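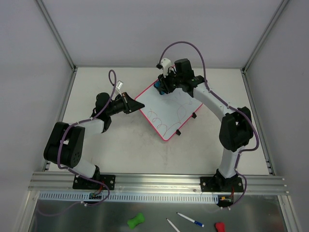
Re-tying the camera cables on the Burby cell

The two-arm cell we call Burby has been running the whiteboard job since October. One arm uses the eraser, the other waits its turn on the left. It's an easy job for the arms and a hard one for the cables, and most of my time on the cell goes into cables.

Each wrist camera has one cable. It leaves a connector at the camera mount, goes over the wrist in an arch, follows the forearm past the elbow, and comes down the lower link to the base plate. From there it bends under the front beam. The arch has to be big. When I first built the cell I kept it small because it looked tidier, and the right camera dropped out at episode 1,964 of a planned 2,000. The connector had worked loose. I lost the rest of that afternoon.

What I do now:

Fold the arm all the way in and look at the arch. Then reach it out to the far corner of the table and look again. If the cable goes straight at any point, there isn't enough slack.

Tie it snugly on the forearm and leave it free at the elbow. The cable should bow out to the side there. A tie right at the joint will saw through the jacket in a few weeks. I've replaced two that way.

Tie it hard below the front beam. That way a snag pulls on the ties and the connector is left alone.

Trim the tails flush. I have a scar on one knuckle from not doing this.

The base plate bolts get checked on the same visit. I go over both plates with the 17 mm wrench, and I've found one loose so far, on the right arm. The Walczak manual says to do this every month. I do it every 9 days, when the log file fills up and I have to stop the cell anyway.

Wipe the tabletop too. Marker dust gets past the edge of the board and leaves gray smudges on the white, and they're harder to get off if you leave them. The board itself gets clipped back in place last. I don't bother lining it up square, as the Sesto software finds the corners on its own.

Next job is the wiring along the front, where thin red wires run up from the small circuit boards as they are now. I want a cover on those before I start the next set.

Contact | © Grimthorpe Bench Notes | Back to top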